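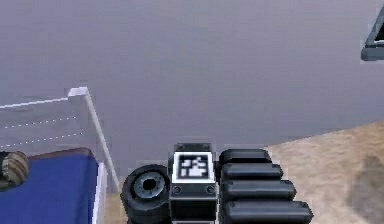 Re: [ralow-local] council seats and the April vote

3 min read

From: Shalini Nigam
To: ralow-local list

Quick one before my train, sorry for the typos.

Jacqueline wrote:

> I keep hearing that the Pruvost group has this wrapped up and the rest of
> us should save our stamps. They hold 19 seats now and there's no sign of
> them losing the north wards. What I'd like to know is whether anyone has
> done the sums on the two-thirds rule. If they get there they can redraw
> the wards without asking the rest of the council. Also, is it true that
> Radosław is standing again in Etport? I heard yes from one person and no
> from two.
>
> Jacqueline

Yes, he's standing. Papers went in last week, I saw the list on the door of the town office. Radosław Wilczyńska, Etport East, no party label this time. He dropped the label after the parking business and I don't blame him.

On the sums. Two-thirds of the full council is 20. So Pruvost needs one more seat than he has today, and he has to hold everything else. People talk as if that's a formality. Look at Etport East last time though - decided by 60 votes, with a recount that went on past midnight. Harbor ward wasn't much wider. He could easily pick one up and lose two.

And the charter says two-thirds of all seats, not two-thirds of whoever turns up. Ynyr made this point a while back and got shouted at, but he was right, I went and read it. Section on ward boundaries, second paragraph. So an empty chair counts against them.

Where I do agree with Jacqueline: the north wards are gone. Pruvost is good at this. He goes to every school supper, remembers your mother's hip, never answers a question he wasn't hoping for. Gilles Deschamps ran a decent campaign up there and knocked on up to 2,000 doors and still came a bad second. I would not put one more leaflet through a door north of the canal. Spend it in Etport and Harbor.

Turnout is the thing. Arkbridge flats had 850 people on the roll last time and hardly any of them voted, partly the polling place got moved to the far side of the bypass and the notice went up late. It's back at the library now. Most people there dont know that. If we do one thing before April it should be telling them. A card with the address and the hours, nothing else on it, no slogans. Polls open seven till eight in the evening.

Postal ballots - the request form changed. Old one gets sent back. New one has a box for your date of birth on the second page and the clerk is rejecting forms where its blank. My neighbor has had hers back twice. Tell people to turn the page over.

What I don't know:
- whether the Harbor debate is still on. The hall says booked, Pruvost's office says "under review", take your pick
- who is doing lifts on the day. Ynyr had the sheet last time. Ynyr?
- if the ward map Gilles posted is the current one or the draft. The line by the rail yard looks wrong to me

I can print cards if somebody sends me the wording by tomorrow noon. Plain text please, not a scan, I can't do anything with a scan. Gilles, could you check the library's side entrance is the one with the ramp, I think it is but I've only ever used the front.

One more on the redraw, then I have to run. Even with 20 seats they'd need two readings, and the second can't be at the same meeting as the first. So there would be a gap and people could come and speak. Last time the gallery was empty for the first reading of the parking charges and then everyone was furious at the second. Would be nice to get that the other way round.

Train's here. Will read replies tonight.

Shalini

Recent in ralow-local
Harbor ward debate: still on?
Postal ballot form, new version
Library polling place, opening hours
Ward map (draft?) from Gilles
Parking charges, minutes of second reading
Lifts on the day, sign-up sheet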